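3. Profiles, watchlist and series alerts

For Cuker boxes running the Ivden app. Section 2 covers cables and wifi, do that first. You need the remote, your Stisholm account email and a phone.
Screen names in capitals are as shown on the telly.
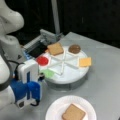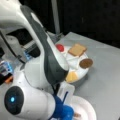
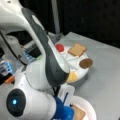
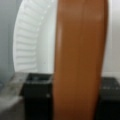
3.1 Make a profile

1. Press HOME on the remote. Wait for the row of round icons.
2. Go right to PEOPLE. Press OK.
3. Choose ADD. Type a name. Arrow keys only, sorry, the phone keyboard comes in at 3.2.
4. Pick an age band. Under-12 profiles don't get search.
5. Press OK on SAVE. Box goes back to HOME by itself.

Note: max 9 profiles on one box. To add another, delete one. Deleting takes the watch history with it and there's no undo.

Note: the first profile is the owner profile. Can be renamed, can't be deleted.

3.2 Pair the phone

1. On the telly: SETTINGS, then PHONE, then PAIR.
2. A code comes up. Open Ivden on the phone, tap the plus sign, type the code in.
3. Telly says PAIRED. Press OK.

Code runs out after 2 minutes. If it does, press BACK and start at step 1 again. Old code won't work even if it's still on screen.

Caution: whoever has a paired phone can rent films on your account. Set the PIN (3.6) before you pair the kids' phones.

3.3 Build the watchlist

1. Find a series. Search, or browse by channel.
2. On the series page press the star button. Star goes solid.
3. Want one season only? Scroll down to the season and press star there instead.
4. Back to HOME. It's in MY LIST, far left.

Seasons of the same show sit together under one poster. Press OK on the poster to open them out.

Things that don't go on the list: live sport, news, anything on a channel you don't pay for. The star is greyed out on those.

Note: the list holds 1,055 titles per profile. A full list refuses new ones and the message is not very clear (it says TRY LATER). Clear out finished shows: MY LIST, OPTIONS, REMOVE WATCHED.

3.4 Alerts for new episodes

Some services drop a whole season in one go, some go weekly. Set it per show.

1. Open the show from MY LIST.
2. Press OPTIONS, choose ALERTS.
3. Pick one:
EACH EPISODE - a message every time.
WHOLE SEASON - one message once the last episode is up. Good for people who hate waiting.
OFF
4. Press BACK. Saves on its own.

Example. Rivadeneyra, the harbour drama, comes out every Wednesday on channel 715. With EACH EPISODE on you get a message that evening. With WHOLE SEASON on you get nothing until the finale, and the episodes stay hidden from the HOME row so the titles don't give the plot away.

Caution: hidden on HOME only. Search still shows episode titles and the little synopsis. Don't go looking if you mind spoilers.

Alerts go to the paired phone. No phone, they show on the telly next time you switch on.

3.5 Skip, recap and autoplay

1. SETTINGS, PLAYBACK.
2. SKIP INTRO: on or off. Doesn't work on everthing, depends on the channel.
3. RECAP: on plays the "previously" bit. Off jumps past it.
4. AUTOPLAY NEXT: on, off, or ASK.

ASK is how the box arrives. It puts a question up at the end of each episode and stops if you don't answer. Leave it on ASK if you fall asleep in front of things, otherwise you wake up a season ahead and have to find your place.

Lost your place anyway? Open the show, OPTIONS, HISTORY. Go to the last episode you remember, choose SET AS LAST WATCHED. Everything after that goes back to unwatched.

3.6 PIN

1. SETTINGS, then LOCKS.
2. Four digits. Type them twice.
3. Tick what needs the PIN: rentals, 15 and over, 18, new profiles.
4. SAVE.

Owner profile only. Other profiles can see LOCKS but can't open it.

Forgot it: ring the number on the underside of the box. They'll want the account email. A factory reset does not clear the PIN, so don't bother.

3.7 If it goes wrong

Star won't go solid. Sign out and in again (PEOPLE, OPTIONS, SIGN OUT).

Wrong person's list. You're in their profile. Name is top right on HOME.

Alert came but the episode isn't there. Channel is running late. Check again in the evening.

Subtitles from the last show stuck on. Press the speech bubble button, choose NONE, then press BACK and not HOME. HOME forgets the change. We know about this one.

Two copies of the same series on the list. Usually it's on two channels. Keep the one you pay for, press star on the other to take it of.

Guide text: Milagros Lozano. Checked on the box by Arnulfo Puma, June software. Older software has ALERTS under SETTINGS, the rest is the same.

Next: section 4, sound and soundbars.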